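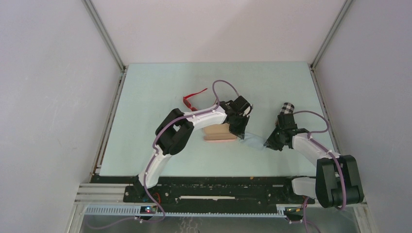 According to Precious Baloyi, a two-armed bench of this kind should have its cables settled before a single line of motion code is written, and the workshop at Flamwood has come round to her view. The first routing was completed in January and has since been replaced in full.

By Iwona Witkowska
Posted in January

The purple cable on each arm now leaves the wrist in a tall, open loop and is held further back by a small clip. The earlier arrangement followed the links closely and pulled tight whenever a wrist turned through its full range. The present loops look untidy, but they have completed 431 cycles without a fault.

The three plain walls were fitted next, together with the grooved rails along the sides of the table. Konrad Kwiatkowski cut the profiles and is to be thanked for doing so twice, the first set having been 2 mm short.

Work has now moved on to soft items. The current exercise requires both grippers to hold a small pale blue cloth, one at each end. The cloth is close in colour to the tabletop, and the software finds its edges less readily than those of the tan case or the red glasses. A darker table covering has been proposed – the matter remains open.

The electronics beneath the front band still require a proper cover. The workshop would be grateful for advice on this point.

Comments

Flora Buchanan
Have you tried a side lamp for the cloth? A low angle helped with ours.

Hanna Tomaszewski
Please publish the clip spacing. My own cables catch at the elbow.

Iwona Witkowska
The spacing is 171 mm on both arms. A lamp will be tried next.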